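Surdu opens its labor history archive to readers

After 11 years of sorting, copying and chasing down missing pages, the Surdu labor history archive opened its reading room to the public this October, and the first visitors were waiting on the steps before the doors were unlocked.

The collection covers the working life of Plollance, a maker of household pumps and valves that was for decades the biggest employer in the Surdu valley. It holds 3,335 items in all: wage books, shift rosters, grievance letters, foremen's diaries, training manuals, union newsletters and a wonderful run of canteen menus that somebody had the good sense to keep. Most of it sat in damp boxes under the old pay office until the company moved its headquarters across the river.

Imani Mwaipopo, who edited the new guide to the collection and has spent more evenings with it than anyone, is still finding things she wants to read aloud. "I came for the wage books and I stayed for the grievance letters," she said on opening day. "You get a man writing three pages, in beautiful handwriting, about the draft from one door. Then you find the manager's reply, and it's just as long, and he's measured the door. They took each other seriously. I love that."

The grievance letters are likely to draw the most interest from researchers. There are 126 of them, nearly all with the company's answer pinned behind, and they run from before the first union agreement through to the big reorganization that split the foundry from the assembly shops. Read in order, they show how the two sides learned to argue with each other. Early replies are short and cold. Later ones refer to earlier cases, quote the agreement by clause and sometimes admit a mistake. For anyone who studies how managers and workers settle things day to day, and not only during strikes, this is rich material — and very little of it has been in print before.

The strike papers are here too, of course. The longest stoppage at Plollance lasted 39 days and began with a dispute over who had the right to set the clock in the packing hall. The archive has the strike fund ledger, two drafts of the settlement and a set of notes in shorthand that had gone unread until a retired secretary from Gumis offered to type them up. Her transcript is in the reading room now, and it is a gripping piece of work. You can follow the talks almost hour by hour, including a long stretch after midnight when both sides seem to have stopped to discuss soup.

A book grows out of the boxes

The guide, published by Zuvisel Press, is more than a list of what is on the shelves. Mwaipopo has written a chapter for each part of the collection, and she is especially good on supervisors, a group that business histories often hurry past. Her chapter on foremen follows the job from the days when they hired and fired on the spot, through the arrival of a personnel office, and on to the period when they found themselves explaining rules they hadn't written to people they had known since school.

There is also a lively chapter on training. Plollance ran its own evening classes in bookkeeping, drafting and, for one short period, public speaking. The class notes survive, and so do several of the speeches. One, on the proper care of a bicycle, got such a good reception that it was printed in the company newsletter twice.

The last chapter brings the story up to date, with a look at how the work has changed in recent decades, which jobs changed shape as a result and how the agreements had to be rewritten to keep up. Mwaipopo says it was the hardest to write and she hopes other people will argue with it. 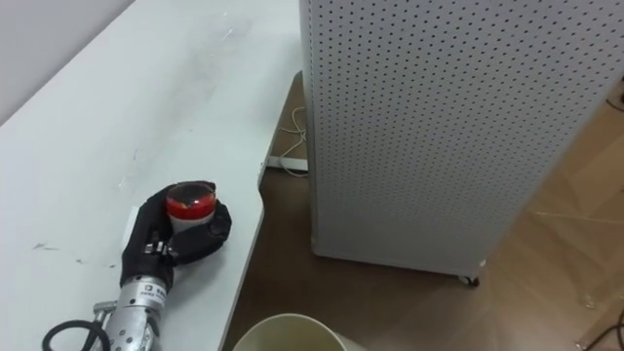

Visiting the reading room

The room is on the second floor of the Surdu library, up the stairs by the map cabinets. It is open every afternoon except Sunday, from one o'clock until six, and there is no charge. Readers can ask for up to five boxes at a time. Pencils only, please, and bags go in the lockers by the door.

Wage books less than fifty years old are closed for now, and so are a few personal files. The newsletters, menus and training papers can be copied on the spot. Anyone who wants to see the foremen's diaries should write a day or two ahead, as they are kept in a separate store.

Mwaipopo will give a talk on the grievance letters later this season, with plenty of reading aloud promised. The archive would also love to hear from families who have Plollance papers at home — pay slips, apprentice certificates, photographs from the summer outings, anything at all. Two more boxes came in during opening week, and one of them has the missing half of the packing hall clock file.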